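Endmont Match Notes

Welcome! Endmont Match Notes is a small set of written football match reports, tidied up so that people can search them, count things in them and settle arguments with them. It covers 683 matches from local league and cup football, and I've had a lovely time putting it together.

Last updated 20 January 2018.

What you get

matches.csv — one row per match, with the home side, away side, score, competition and ground
reports.csv — the full text of each report, joined to the match by match_id
managers.csv — who was in charge on the day, including caretaker spells

There are 16 clubs in the set. Zarport has by far the most reports and Demedus the fewest, as they only joined the league in September.

Reading the files

Everything is UTF-8. Please open it that way, or the ground at Hồ will come out as nonsense and you'll wonder why so many home games have gone missing (I did!). Scores are always home first. A blank in the attendance column means the report didn't give one — it doesn't mean the ground was empty.

Cup ties settled on penalties keep the score after extra time, and the shoot-out goes in its own column, pens.

Known problems

Eight matches have two reports that disagree about who scored. I've kept both, with the flag disputed set to 1. Own goals are patchy in the older rows. Abandoned games are in there too, marked A, so filter those out before you build a table.

Still to do

Substitutions, mostly. I've finished 3 clubs so far and it's slow going, but great fun. If you spot a wrong score, open an issue with the match_id and I'll fix it in the next version.
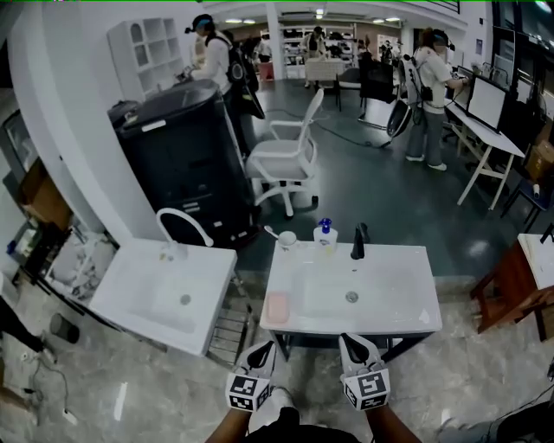 Goal times are next on the list after that, starting with the cup games.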